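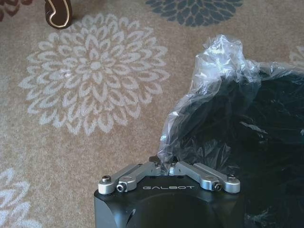 Jean Lindsay wrote to me after the last version of this talk and said I had spent twenty minutes on how to clean a hotel carpet and none on whether to choose a patterned one in the first place. She was right, so I have moved that part to the front.

Slide 1. Title, then straight in. Don't read out the bio.

Slide 2. Why hotels buy pattern
Ask for hands: who has plain carpet in their corridors? Who has pattern? Wait for the answer before going on.
Pattern hides spots, traffic lanes and the odd repair. Plain carpet shows all of it. A large floral on a beige ground sits in the middle. The flowers hide a lot and the ground between them hides very little, so the coffee spill you worry about is the one that lands on the beige.
Mention that dark grounds show lint. People forget this until the first winter.

Slide 3. Pattern repeat and waste
Explain the repeat with the paper strips (in the blue folder, bring two sets). Every drop has to line up with the one next to it. The bigger the motif, the more you cut off and throw away.
Erkgate corridor job: 146 feet of corridor, two turns, one elevator lobby. The first quote left out the match at the turns and we had to order again. The second batch came from a different dye lot. You could see the change from the elevator.
Say: ask for the repeat in writing, and ask for all of it from one dye lot.

Slide 4. Pile height
Low pile in corridors and meeting rooms. Luggage wheels and service carts roll better on it and it vacuums faster. Guest rooms can go higher if the owner wants a softer feel.
Magnus Lamont will probably ask about cushion underneath. Answer: thin and firm in corridors. Thick cushion under low pile lets the carpet flex and the seams open up.

Slide 5. Seams
Keep them out of doorways and away from the main walking line where the room allows it. On a big pattern, a seam that is off by a quarter inch can be seen by anyone standing over it.
Pass around the Pringle sample. Ask people to find the seam. Give them a minute.

Slide 6. Vacuuming
Slow passes, two directions. Lekari switched its lobby to early morning, before breakfast service, and the complaints about noise moved from the lobby to the second floor. Get the laugh if there is one and move on.
Change the bag before it is full.

Slide 7. Spots
Blot, don't scrub. Work from the outside in. Test the cleaner in a closet first. Colors in a printed carpet can behave differently from each other, so test on more than one color.
Rinse after. Leftover detergent grabs dirt and the spot comes back gray.

Slide 8. Spare stock
Keep 40 square yards if you have the storage. Roll it, don't fold it. Label it with the room, the dye lot and the month it was bought. Ysaline Baudry found three unlabeled rolls at Plumero in May and had to carry a corner of each one upstairs to see where it belonged.

Slide 9. Questions
If time is short, skip slide 6 and go from 5 to 7. Handouts are on the table by the door. Collect the Pringle sample before people leave, the last one went home with somebody.

12 shares | 2 comments

Recent talks
Choosing drapes for rooms that face west
Elevator lobbies: flooring that meets three other floors
What to ask before you sign a cleaning contract
Stair runners and nosings

Contact | Copyright | Back to top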